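I have owned the same waxed jacket since I was 22, and last week the zip gave up. It had been threatening to for years. You had to hold the bottom with one hand, pull with the other and lean slightly to the left, and strangers on station platforms would offer to help.

So I rang Trakmont, who made it. A cheerful man told me they could fit a new zip for £50, plus postage, and I'd have it back in December. I said it was a jacket and December was rather the point of it. He said a lot of people told him that. Then he mentioned that the current version was in stock at £378, and I had to go and sit down.
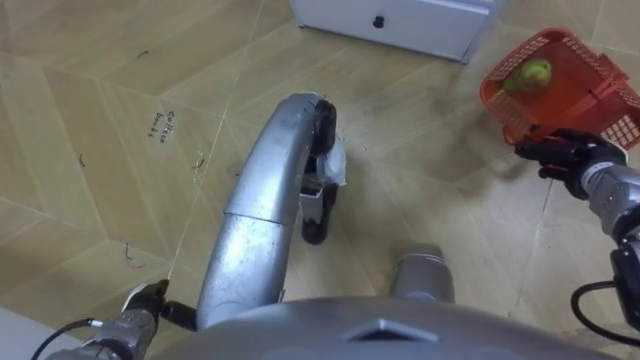

I paid a fraction of that, and mine has a proper lining. I know this because I went into the shop in Gumcombe and turned a new one inside out while the assistant pretended to fold scarves. The tartan has gone and there's some slippery navy stuff in its place. The poacher's pocket has gone as well. I have never poached anything, but I did once get a whole loaf and a library book in there, and I'd assumed the option would always be open to me.

What they've added is a phone pocket and a leather patch that says "Heritage".

In the end I took the old one to Lemlem Tesfamariam, who does alterations above the bakery on Dresadgate. She looked at the zip for a while, then at me. She wanted to know who had sewn up the left cuff. I said I had. She unpicked it there and then, without a word, and put it in the pile.

It cost me £12 and took until the next afternoon. The new zip is brass, a bit chunkier than the original, and it came off a Kontogiannis flying jacket that someone had left with her and never come back for. It runs the whole way up with one hand. I've been doing it up and undoing it in the kitchen.

She also fixed the hem, which I hadn't asked about, and told me to stop putting the thing near a radiator. The jacket now smells very faintly of Chelsea buns. Next up are the brown brogues, if I can find the other lace.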